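Boas práticas para a partilha da bancada entre pessoas e braços robóticos
Oficina Vallell. Conselhos práticos, revisão de outubro

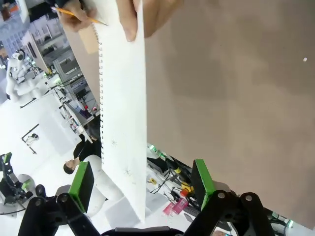 As presentes recomendações aplicam-se a todas as mesas em que uma pessoa escreve, desenha ou monta peças ao alcance de um braço robótico. Complementam o manual do fabricante e não o substituem. Em caso de divergência, prevalece a indicação mais restritiva.

Antes de começar
Retire da mesa tudo o que não pertence à tarefa. Frascos, tampas e ferramentas soltas ficam na bancada auxiliar, fora da zona de movimento. O papel solto deve ser preso com fita; os cadernos de espiral podem ser seguros com a mão, desde que o braço esteja em pausa.
Verifique os dedos da pinça. Um revestimento gasto ou descolado deve ser substituído antes do turno, e a substituição anotada na ficha da máquina.
Confirme que o botão de paragem está acessível a quem se encontra sentado, sem necessidade de se levantar ou de passar o braço por cima do equipamento.

Durante o trabalho
Mantenha pelo menos 12 centímetros entre as mãos e a pinça, mesmo com o braço parado. Quando for preciso entregar um objeto à máquina, pouse-o na mesa e recolha a mão antes de autorizar o movimento.
Lápis e canetas seguram-se com a ponta voltada para o papel. As mangas largas devem ser dobradas e os cordões recolhidos. Não se usam anéis nem pulseiras.
Quando houver 2 braços na mesma sala, cada um terá um único responsável, identificado no quadro de entrada. As ordens de arranque são dadas em voz alta.

Cabos e arrumação
Os cabos seguem pela face inferior do tampo, com folga suficiente para o curso completo do braço. Na bancada Janalska, as abraçadeiras de velcro revelaram-se mais práticas do que as de plástico, que obrigavam a cortar e a refazer o conjunto a cada alteração.
Limpe o tampo com pano ligeiramente húmido e detergente neutro. O pó de grafite e as aparas de borracha acumulam-se nas articulações; remova-os com pincel macio e nunca com ar comprimido.

Registos
Qualquer contacto inesperado, ainda que sem dano, é comunicado no próprio turno. O registo da oficina conta já com mais de 1,367 entradas, numeração herdada do programa Pledex, que usa a vírgula como separador de milhares. Pedidos de alteração a estas regras devem ser dirigidos a Kamrul Barua, responsável pela segurança das bancadas.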